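Habit Coaching by Email: Frequently Asked Questions
Nallach Personal Development

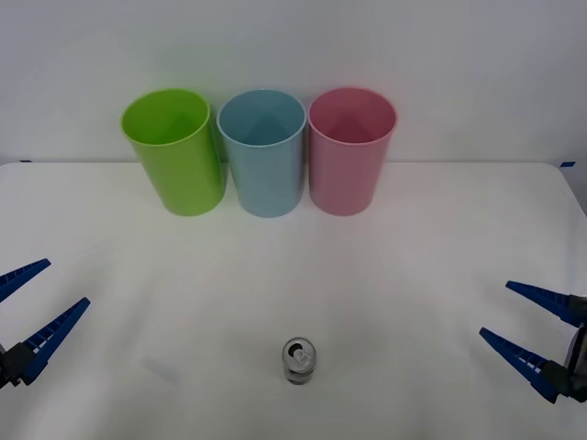
How long does the Fodport course take?
Most people finish in 18 weeks. You get one lesson a week by email, and each lesson has a short reading and a page of questions to fill in. If you fall behind, the lessons stay in your account and you can pick up where you stopped.

Who writes the lessons?
Siiri Laur wrote the original course and still revises it every March. She also answers reader questions in the monthly letter.

Do I need to have finished another course first?
No. Fodport is the starting course. Kvaran, which deals with setting goals at work, assumes you have kept a weekly log before, so we suggest taking it second.

What is the weekly log?
It is a one-page form where you write down what you planned, what you did and what got in the way. Plan on 5 minutes a day. You can print it or type into it.

What if I miss a week?
Leave the page blank and start again with the next one. Please don't go back and fill in old pages from memory. Lesson four covers missed weeks in more detail.

Can my team take the course together?
Group accounts are open to teams of up to 100 people. One person sets up the account and sends out the invitations. Managers can see who has signed up but cannot read anyone's log.

Is this a substitute for counseling?
No. The lessons are about everyday habits and planning. If you are having a hard time with your mental health, talk to a doctor or a licensed counselor.

How do I stop the emails?
Use the link at the bottom of any lesson. You will still be able to log in and read what you have already received.

I can't open the worksheets. What should I do?
Update your PDF reader and try again. If that doesn't help, write to us at Nallach, P.O. Box 2772, Peston, or use the contact form. Include the lesson number and the type of device you are using.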